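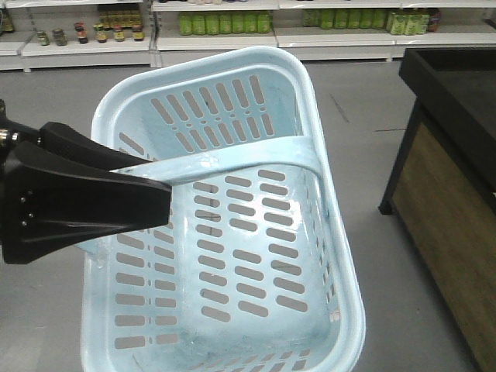
## In praise of the basket

I have gone back to the basket, you guys. For years I was a cart person. I'd grab one on autopilot, even if all I needed was milk and a couple of lemons, and then I'd come out with crackers I didn't want and a candle. Then one evening in June the carts at Amadi were all out in the parking lot in the pouring rain, so I took a basket from the stack by the door and did my whole shop with it hanging off my elbow. I was home in no time and I'd spent $50, and I haven't spent that little since we moved here!

So now I have opinions about baskets. My favorite kind is the plain pale blue plastic one with slots all over the sides and bottom and a thick rolled rim. I like the slots because the dirt falls through (onto my shoes, but still). I like a wide, flat handle too, the strap kind, since the thin wire ones leave a groove in your arm by the time you get to the dairy case. And I don't mind scuffs on the bottom one bit. A basket with scuff marks has been places.

The one thing that takes practice is fruit. With a cart you just toss it all in the kiddie seat and hope. With a basket you have to think about order, and I keep getting the order wrong. My current system is oranges first, because an orange can take a beating, then apples, then anything soft goes on top or in my other hand. Pears I carry like a baby bird.

I've also gotten pickier about how the fruit is put out. I love a flat black tray with things spread around loosely. Oranges look so bright on black, and so do red apples with the yellow streaks, and you can see every side of what you're getting. The big pyramids at Veden scare me. I pulled one from the middle once and three of them went rolling under the bread rack, and I still think about it. Give me a spread-out tray where somebody's left a yellow-green apple next to the red ones and I'm happy picking through it all morning.

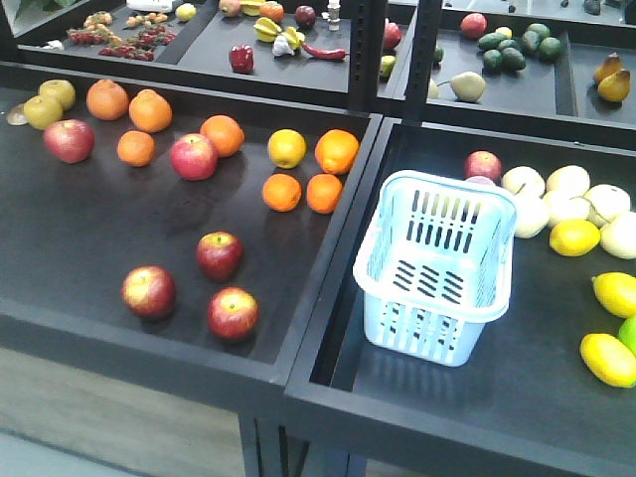
Darcy Mudgway wrote in to say that I'm doing it backward and apples should go in before oranges, because apples sit flatter and don't roll every time you turn a corner. She also thinks I should stop setting the basket down while I choose, on the grounds that I will walk off without it. (I have. It was by the onions.)

I tried her way at Amadi last night and the apples did stay put, but I had a bruise on one when I got home and I'm blaming the oranges. More testing needed. I'm making a crumble with the bruised one tonight, and I still need to find out if I have any oats left or if I'm heading back out with the basket.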